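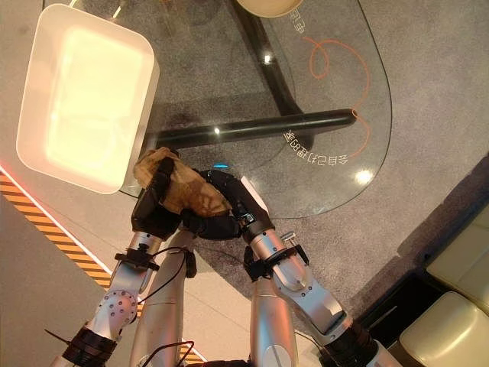 Two robotic arms hold a crumpled brown object between their grippers.

Electronic duo Verneck will release their second album, "Pirnirell," in April, their label Grajales said. The record has 10 tracks and follows a run of club singles that began with "Urkelville," still the most requested song in their sets.

The lead single is out now on streaming services. It runs just over six minutes in its full version, with a shorter edit for radio. The duo recorded most of the album at home on older drum machines and mixed it over the winter.

Grajales will press 1000 copies on clear vinyl, with 295 set aside for sale at shows. The rest go on sale through the label's online store at 10 a.m. on release day, limited to 2 per customer. A black vinyl edition is planned for later in the year.

Verneck will play a short club tour after the album comes out, with a mix of live sets and DJ dates. Cities and ticket prices have not been announced. People on the label's mailing list will get a presale code the night before general sale.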